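**Ticket 1156: Nadley picking kit, arm stops partway through a bin**
Product: Nadley bin picking kit (software plus the calibration pack)
Opened by: Brayan Arango
Status: open, waiting on Okness support

Hello again! I'm writing this up as I go, because last time I sent you a tidy summary and you (quite rightly) asked for everything I'd left out. So you're getting the lot, tea breaks included.

We're on the trial licence, running the mixed clutter demo out of one grey bin. The gripper came with the kit, the arm is our own. Everything behaved for the first fortnight and I was telling anyone who'd listen how good it was. Then on Sunday I updated to the October build and it's been sulking ever since.

## What it does

It starts a run fine. It'll clear a few things, then go down for the next pick, stop over the bin and throw this:

`PLAN_ABORT 34: wrist limit exceeded during approach`

No bang, no e-stop, the brakes don't slam on. It just sits there until I acknowledge the message and send it home by hand. Sometimes I get a whole bin done without it, sometimes it goes on the second pick. It's much worse on anything close to a wall.

## What I've tried so far

**Restarting everything.** I know, I know. Controller, planning PC, gripper, in that order and then in the opposite order. No change.

**Calibration.** Redid it twice with the board that came in the pack. Both passes came back green and the second one was slightly better than the first, so I've kept that. Still aborts.

**Moving the bin.** Your quick start says to keep the bin square to the base and it had crept round a bit, so I loosened the clamps, straightened it up against my pencil line and nipped them down again. I had high hopes for this one! Four good picks, then the same message.

**Slowing it down.** Dropped the approach speed to the lowest preset. It fails more gracefully, I suppose, but it still fails.

**Swapping the objects.** I wondered if the see-through stuff was confusing it, so I did a run with no cups in at all. Got further than usual and then aborted on a sock. I've put the cups back now, your demo list asks for them and I don't want to be testing something different from what you're testing.

**Looking at the cables.** This is where I started getting suspicious. The black bundle and the yellow cable come over the elbow, down along the forearm and then round under the orange joint in a fairly generous loop. I dressed it that way following the sheet in your box, with a white tie up by the joint. I'd never given it a second thought until I stood and watched how low that loop sits over the bin.

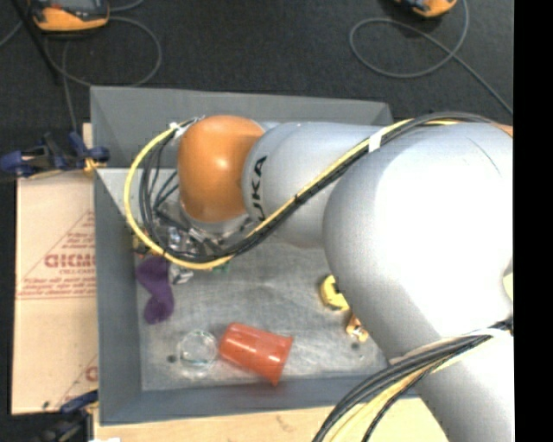 ## My theory, for what it's worth

The purple sock by the left wall is a good example. From that angle the loop comes right down to it, and I reckon anything on that side makes the planner ask the wrist to go round the long way. The old build had the last joint set to plus or minus 360 in the config. I went digging in the new file and there's a fresh line called `dress_pack_margin`, set to 2, with no comment next to it and no mention in the release notes. Two what? Degrees? Turns? Something else? If it's being taken off the joint limit in the wrong units, that would explain an awful lot.

I haven't touched it. I'm happy to, but I'd like one of you to tell me what it does before I go changing numbers on an arm that size.

## Questions for you

1. What is `dress_pack_margin` and what unit is it in?
2. Can I roll back to the previous build without losing the calibration? The Palomino add-on page says yes, the main manual says no, and I've got both.
3. Would a tighter cable route be all right with your gripper, or does it need that much slack to tilt?

Logs are in the usual upload folder under my name. The long one has three aborts in it, and the last is the cleanest to read.

## Update, same day, 4.40pm

Thanks for ringing back so quickly, Ilis! Writing down what we agreed so it's on the ticket:

- The margin is meant to be in degrees. Ilis is checking whether the planner reads it that way.
- Roll back is fine as long as I export the calibration first. Done, and I've got a copy on a stick as well.
- Leave the cables alone for now, so we're only changing one thing at a time.

I've gone back to the old build and I'm running the same bin with the same bits in it. Two full clears so far and no abort. I'm not calling it fixed, as I'd very much like the new grasp scoring from October (it was noticeably better on the cups, when it got to them), so please keep this open until there's a patch.

Also, while I've got you, the licence screen still says the trial ends this month. Could somebody push that along a bit, given I've spent a good chunk of it writing to you?

Cheers,
Brayan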